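How to Start a Small Breakfast Catering Business from Home

Updated 10/18/25

Breakfast catering is one of the cheaper food businesses to set up. Offices and training venues want food early, and most larger caterers don't like the hours. You can begin with a home kitchen, a car and a short menu.

Step 1: Register

Tell your local council that you are running a food business before you take any orders. Do a food hygiene course and keep the certificate where you can find it. Check your home and car insurance as well -- ordinary policies often leave out business use.

Step 2: Keep the menu short

Four items are enough for the first few months. Pick things that travel well and can be eaten standing up. My first menu in Stedlow was filled rolls, fruit pots, oat slices and a vegetable frittata cut into squares. I dropped the fruit pots in September, as they took too long to prepare for what they earned.
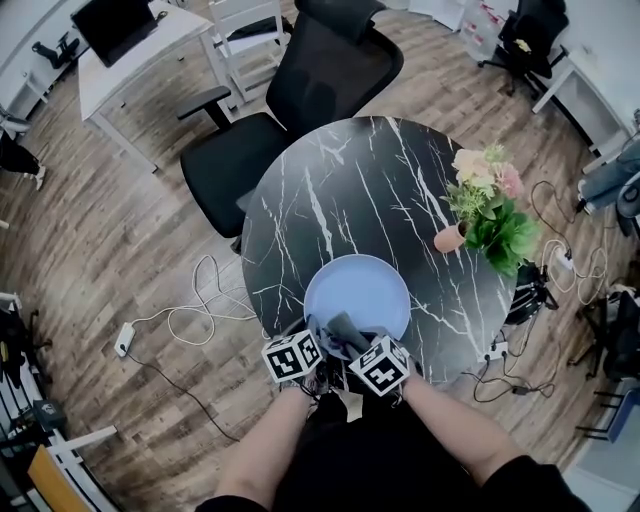 Step 3: Work out your prices

Cost every item down to the butter and the napkins, then add your time and fuel. Do a test setting at home before you quote, so you know how much space and crockery an order needs. A pale blue plate on a black marble-patterned table shows up well, and a small pot of artificial flowers to one side can be used again at every job. Put the cost of such things in your start-up budget and leave them out of the price per head.

Step 4: Find the first customers

Print 100 leaflets and take them round by hand. I did the business park at Cimness and got two regular orders from it, one of them from McPhee Lettings. Offer a tasting tray for 15 people at cost price and ask for a booking date when you collect the tray.

Step 5: Keep records

Write down every order, payment and receipt on the day. I use a Minov order book, but a spreadsheet will do. Put money aside for tax each month, and keep fridge temperatures in a separate log for the inspector.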